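Greker Home Forum > Furniture and Floors > Water rings on a desk top, what are you using?

dmoss_24
Posted June 2, 2024

I bought a Tremblay desk last October and the top has picked up two white rings from glasses. I have wiped it with dish soap and a damp cloth and they are still there. The care sheet only says to avoid solvents. Has anyone gotten rings out of one of these?

pinecreek
Mayonnaise. Leave it on overnight and wipe it off in the morning. It took a ring off my mother's dining table.

halfinchbit
Mayo works on old oil and shellac finishes. It won't do much on a factory topcoat except smell. I'd try a hair dryer on low first, moving it the whole time, for a few minutes. 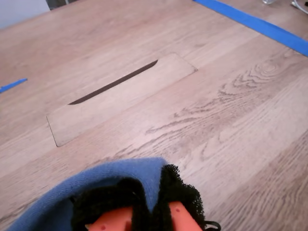 If the ring fades a little, keep going in short rounds. If nothing changes after three or four rounds, stop. Too much heat can lift the edge of a veneer, and then you have a bigger problem than a ring.

pinecreek
My mother's table is from a furniture store and it was 196 dollars. It is not shellac. The mayo worked.

halfinchbit
Fine, but I've tried it on two tables and got nothing either time.

tallgrass11
I had the same trouble with a Zetbridge table. White toothpaste on a soft cloth, rubbed with the grain. Not gel.

halfinchbit
Please don't. Toothpaste is an abrasive. You end up with a dull patch the size of your hand that shows every time the light is low.

tallgrass11
Mine has no dull patch. I used very little.

dmoss_24
Tried the dryer tonight. One ring is mostly gone, the other looks the same. I'll give it another go tomorrow and skip the toothpaste for now. Ordered a set of coasters too.

pinecreek
Try the mayo on the second one.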